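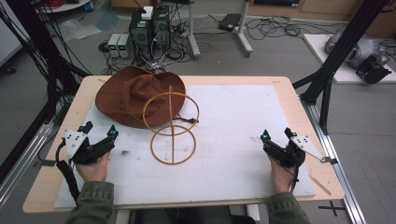

# kastum-sync

Hi! I'm Arne Heitmann, and kastum-sync is the bit of software I've been using to turn two-handed gripper demos into something a policy can train on. It started as one long Python script in March and it still has some of that script's personality, so please read the "known annoyances" section before you get mad at it.

What it does: you sit at the table, pick up the two hand-held grippers, do a task, and kastum-sync records everything with one clock. Afterward it works out where each gripper was, how far the jaws were open, and writes an episode folder. It doesn't drive a robot. If you want playback on the arms, that's Helmut Eichhorn's repo (parkine), which reads our episode folders directly.

Last updated May 29, 2020.

## What's in an episode

Each episode is one folder:

```
episode_0417/
 head.mp4
 grip_left.csv
 grip_right.csv
 clock.json
 notes.txt
```

`head.mp4` is the view from the head, looking down over the table and both hands. The two CSV files have one row per video frame: timestamp, position (meters), rotation (quaternion, w first, and yes I changed that order once, sorry), jaw opening from 0 to 1, and a `conf` column. `clock.json` keeps the offsets so you can redo the alignment if you don't trust mine. `notes.txt` is free text, and mostly it's me grumbling about the hat.

The first Kastum set has 942 episodes. Video is recorded at 30 frames per second. I've got 12 tasks defined in `tasks.yaml`, and they're spread very unevenly, because I kept going back to the ones that broke the tracker.

## The hat and the sphere frame

The task I use for nearly all my testing is `hat_frame`. You've got a brown hat with a wide brim and a tan frame made of two rings on a rod, both on the white foam board, and you have to get the hat sitting on the frame without knocking the thing over. It's a great little torture test! The brim flops, the rings hide behind it, and the chin cord goes wherever it wants.

For perception it's mean in three separate ways:

- The cord is thin and dark, so the segmentation step loses it, finds it again, and sometimes decides it's a gripper cable.
- The rings are mostly empty space. Any box detector gives you a box full of tabletop.
- When you reach over the hat, one plate with its dots can drop out of view completely, and the tracker has to guess until it comes back.

I don't try to fit a full shape to the hat. Objects get a mask and a rough center point, nothing fancier. If you need real cloth or felt geometry, this isn't your data (but tell me if you find some, I'd love to have it).

## How the tracking works

Each gripper has a white triangular plate with small black dots on it. The left and right dot layouts are stored in `plates/left.json` and `plates/right.json`. We find the dots, match them to the layout, and solve for the pose. Then a smoother goes over the whole episode forward and backward, so short dropouts get filled in from both sides.

Jaw opening comes from the teal markers on the jaws. There's a color threshold in `config/jaws.yaml`, and you'll want to retune it for your own lights. Run this and drag the sliders until only the markers light up:

```
python -m kastum_sync.tune_jaws --video head.mp4
```

If `conf` is under 0.4, treat that row as a guess. The training loader skips those rows by default. I went back and forth on whether to drop them from the files too, and left them in so Helmut can see where the gaps are.

## Getting it running

```
git clone --recursive <your mirror>/kastum-sync
cd kastum-sync
pip install -r requirements.txt
python -m kastum_sync.check
```

The check command opens every device and prints a line for each one. If it hangs on the right gripper, unplug it and plug it back in. I know. Then to record:

```
python -m kastum_sync.record --task hat_frame --out data/
```

Hold both grippers still for a couple of seconds at the start so the offset estimate has something calm to chew on. Ctrl-C ends the episode and saves it. Hitting it twice throws the episode away, which I've done by accident more than I'd like to admit.

Processing is a separate step, and it's slow:

```
python -m kastum_sync.process data/episode_0417
```

It keeps a cache of roughly 2,000 frames in memory. On a small laptop, pass `--cache 500` and go make some coffee.

## Known annoyances

- Left and right get swapped if both plates leave view at the same time and come back crossed. `--check-swap` catches most of these.
- White plates over a white board is a bad combo for my edge finder. The dots save us most of the time, but glare can wash them out.
- Cables pulling across the board can nudge an object. The software has no idea this happened, so it looks like the object moved by magic. I mark these in `notes.txt` when I spot them.
- `tune_jaws` crashes if you resize the window.
- The Olari export (`--format olari`) drops the quaternion sign. Fix is on the `engelhardt` branch, not merged yet.

## Sending me fixes

Please do! Small patches are easiest. If it's a tracking bug, attach the episode folder and the output of `check`, and say which branch you're on. For anything in the playback code, open it on parkine and Helmut will take a look.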